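Skip to content Search this journal Search Advanced
Category: Robotics and Automation > Grasping and Manipulation

4.2 Comparison of the hand-held gripper and the tracked glove

The second part of the study compared two ways of recording human grasps for later use on the Stenier arm. In the first, the operator holds a gripper and closes it with the fingers, so that the recorded motion already has the shape of a two-jaw grasp. In the second, the operator wears a hand tracker and handles objects directly. Both methods have been used at the Cistgate laboratory, but until now they had been tested on separate tasks and with different operators, and the results could not be set side by side.

For this comparison, each operator wore both devices at the same time, one on each arm. The Nutix controller recorded the two data streams against a single clock. Marker cubes mounted near the wrists gave the position of each device relative to the table. Halfway through the work, the devices were exchanged between left and right so that hand preference would not favor either method.

The object set held 14 household items, chosen from the Moldovan list used in our earlier work. It included flat items, thin items, and items that must be held upright to be moved safely - books were of special interest, as they open or slide when gripped near one edge. A total of 400 trials were recorded. A trial was counted as complete when the object had been lifted, moved to its target, and released without a second attempt.

Operators stood at the near side of the table and were free to choose their own approach. Figure 2 shows the working position, with the tracked hand on a book and the gripper on the other arm. 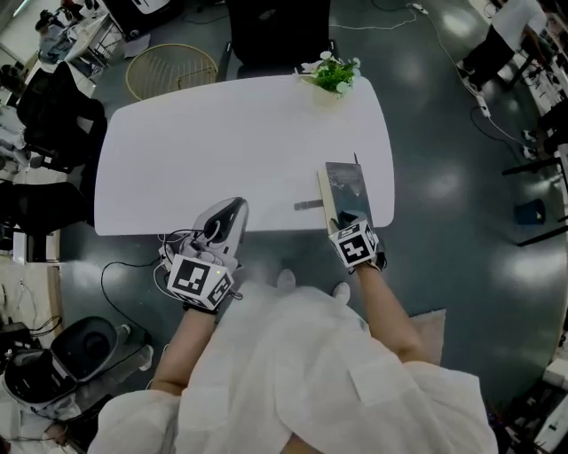

Figure 2. Operator with hand-held gripper (left arm) and hand tracker (right arm) during the book task, seen from above.

Cable handling proved to be a larger concern than expected. The leads on the gripper limited how far operators were willing to turn the wrist, and several changed their stance between trials to keep the leads clear of the table. The tracked hand was used more freely, but its marker cube was more often hidden from the cameras when the palm faced upward. Trials with lost markers were kept in the data set and labeled, and they are treated separately in Section 4.3.

Contact the editorial office | Copyright and permissions | Back to top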